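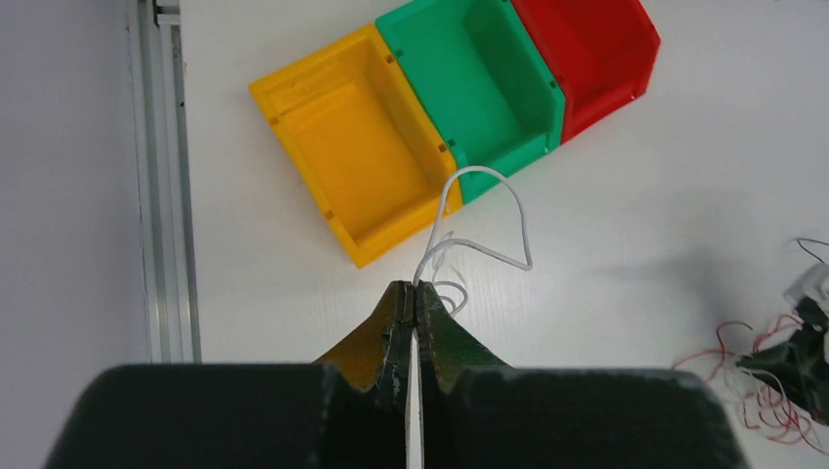 Fig. 2 – White cable and open-fronted parts bins on the sorting surface

4. Sorting loose cable and wire into bins

This section covers short lengths of cable and hook-up wire returned to the Kenix bench store. For reels and made-up looms, see section 6.

4.1 Preparing the bins

1. Stand the bins side by side at the back of the work surface, with the low front lips facing the operator.
2. Check that each bin is empty. Offcuts left from an earlier batch must be removed before a new one is started.
3. Assign one colour of insulation to each bin and enter it on the batch sheet. The bin need not match the wire. At Flondton, white goes in yellow.

Note: The assignment stays in force until the batch sheet is closed. Do not swap bins part-way through a batch.

4.2 Separating the lengths

1. Tip the batch on to a clear, light-coloured surface. Dark wire can be sorted on the same surface; white cable needs side lighting, as it is easily missed.
2. Find a free end before lifting anything. Pulling at the middle of a tangle tightens the small coils and may leave a permanent kink.
3. Lay each length out singly. Where a wire crosses over itself, lift the upper strand and turn it back until the crossing is undone.

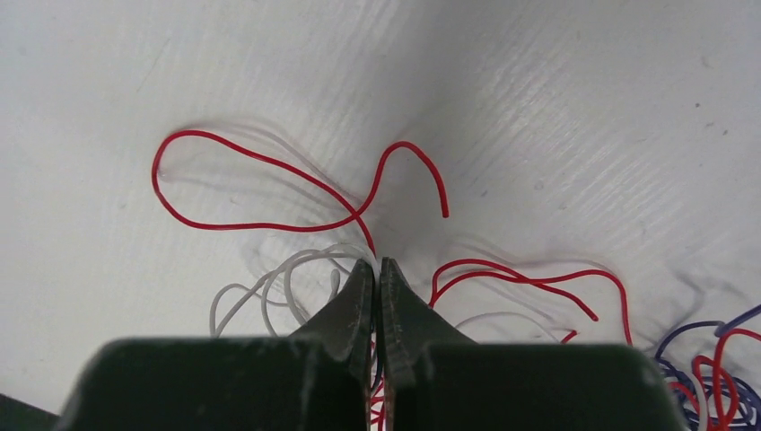
4. Leave a single open loop as it is. Thin wire that has been stored coiled will spring back if straightened by hand, and repeated bending at one point can break the conductor inside sound insulation.
5. Inspect both ends. Trim any crushed or frayed end square with side cutters.

Caution: Wear eye protection when trimming. Short ends can fly some distance.

4.3 Filling the bins

1. Grip the length near one end and lower it over the front lip of the bin.
2. Feed in the remainder so that no part hangs outside. Trailing ends catch on the next bin when the row is moved.
3. Stop filling when the contents reach the height of the lip.

Note: Lengths under 61 mm are scrap and go in the Ratard tray. Do not bin them.

4.4 Closing the batch

Weigh each bin, subtract the empty weight and enter the result. A single batch must not exceed 3,000 g in total – split it if necessary and start a second sheet. Completed sheets go to Eilidh MacKinnon at the Yule store by the end of the shift.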